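Rules for Helper Robots: Why a Robot Must Not Do Everything It Can

Explainer for readers from 8 to 12 years

Do you have rules at home? Perhaps you must knock before you go into your sister's room, and perhaps you must not touch the oven. Robots which work in homes need rules too. Some of these rules are written by engineers, and some of them your own family can make.

In this text you will learn which rules a helper robot should follow when it tidies up, and who checks that it follows them.

What is a standard?

A standard is a long list of rules on which many people have agreed. There are standards for bicycle helmets, for toys and for the plugs in your wall. If a toy follows the standard, your parents do not have to test it themselves with a hammer.

Robots have standards also. They say, for example, how hard a robot is allowed to press, how quickly it must stop and where the stop button should be. A standard is usually written for adults and it is quite boring to read. For this reason we have put the main ideas here in easier words.

Rule 1: Go slowly near people

A robot arm can be quick. In a factory it often works behind a fence, so nobody stands in its way. At home there is no fence. There is a little brother on the carpet, and a cat. So a home robot must move slowly when somebody is close, and it must stop when it touches something it did not expect.

At Skoltberg, our pretend town in this series of lessons, every robot has to pass the "soft stop" test. The robot moves its arm towards a foam block. When the arm touches the block, it has 2 seconds to stop and go back. A robot that pushes the block over has to come again another time.

Rule 2: Hold things gently and only where it is safe

The "hand" of a robot is called a gripper. Many grippers have just two fingers, with pads at the ends. A gripper does not feel pain. If it takes hold of something sharp, it will not say "ouch", and it can carry the sharp thing to a place where you put your own hand. A good rule is that the robot leaves broken glass, knives and medicines alone and calls an adult.

Rule 3: Ask before you throw away

Rubbish looks easy, but for a robot it is a difficult subject. How can it know that a crumpled paper is rubbish? Maybe it is your drawing of a dragon. A human can ask, or remember. A robot has mostly its camera, and the camera shows only colours and shapes.

So the rule has two parts. What is already in the bin, the robot may treat as rubbish. What is on the bed, on the desk or on the floor, it must ask about first.

A bedroom is a good place to think about this rule. A gripper is open over a black bin with a bit of crumpled rubbish inside, and right beside it there is a bed with its covers. The robot must know where the bin ends and where your things begin.

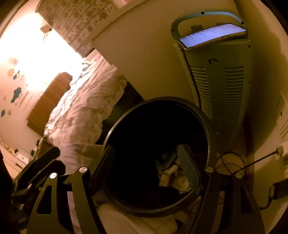
Rule 4: Watch the cables

Cables are thin and often dark, and they lie in loops on the floor. A robot on wheels can get caught in them, and an arm can pull them by mistake. Then a lamp falls down, or a machine goes off. The robot should keep a distance from every cable. You can help it by rolling up the ones you do not use.

Rule 5: Keep the pictures private

A robot needs a camera to find its way, but your bedroom is your private place. The robot should keep only the pictures which it needs for its work. Your family must be able to find out where the pictures go and how to delete them. Guests should be told that there is a camera.

Who checks the rules?

First the company that builds the robot tests it. After that, other people should test it again, because it is not fair when you mark your own homework. A test is repeated many times, perhaps 1,000 times, since one good try can be luck.

Try it yourself

Play "robot" with a friend. One of you is the robot and may use only two fingers. The other one says what to do. Put 14 soft things on the floor and decide before the start which are rubbish. Did the robot ask when it was not sure?

Words to remember

Standard: a list of rules on which many people have agreed.
Gripper: the part of a robot that holds things.
Private: only for you and the people you choose.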